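Ticket: media attachments stuck on "processing" after storage move
Queue: Darketham site / shared media library
Priority: 2, was 3
Status: open, watching

Reported: anything uploaded since the move to the Watell share sits at "processing" and never gets a thumbnail. Older files fine.

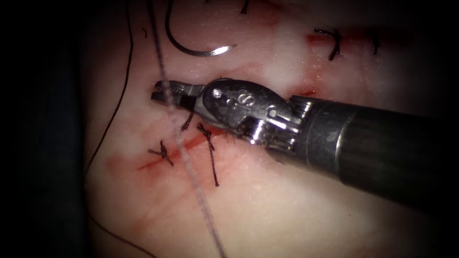
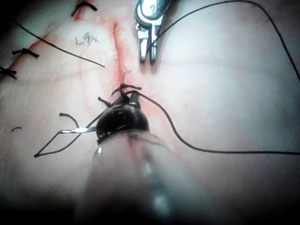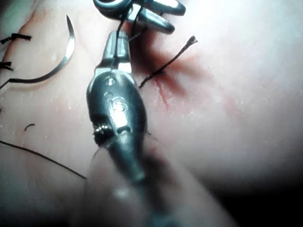

Attachments 1-3, suture pad stills, full size, no thumbs generated.

9:10 am - Checked queue. 879 jobs waiting, none failed. Worker says it's running. Restarted it anyway. No change.

9:40 - Disk space OK on both ends. Permissions look right, service account can read and write. Made a test file, deleted it, no complaints.

10:15 - Uploaded a plain jpg from my own desktop. Stuck too. So not file type, not size, not who uploads it.

10:50 - Pointed the test library back at the old share. Thumbs in 4 seconds. So it's the new share or the way we mount it.

11:30 - Log on the worker full of "lock wait" lines, over 2,000 since midnight. Missed these earlier becuase I was looking at the web log. Wrong log. Worker takes a lock on the folder before it writes the thumb, new share never gives it one.

Called Pritance support. They want lock files kept off the network share, local disk only. Apparently in the setup notes, page 9. Fine.

1:20 pm - Moved lock path to local disk on Mao (the worker box). Restarted service. First job went through right away, then stopped again. Old lock files still sitting in the media folders. Cleared those, restarted again.

1:45 - Queue moving. Slow but moving. Test jpg has its thumb.

3:30 - Queue empty. Attachments 1-3 show thumbs now in the library. Spot checked a few from the other folders, same.

Still to do:
- nightly cleanup job still has the old path in it, will put locks back on the share if it runs as is. Disabled for tonight, needs fixing before its turned back on
- alert on queue length. We had none, users found this before we did
- two folders have duplicate uploads from people hitting retry. Do NOT bulk delete, ask the owners which copy they want
- add the lock path thing to our own move checklist

Leaving open until the cleanup job has run clean once with the new path. If thumbs stop again overnight check the worker log first, then look for lock files in the media root.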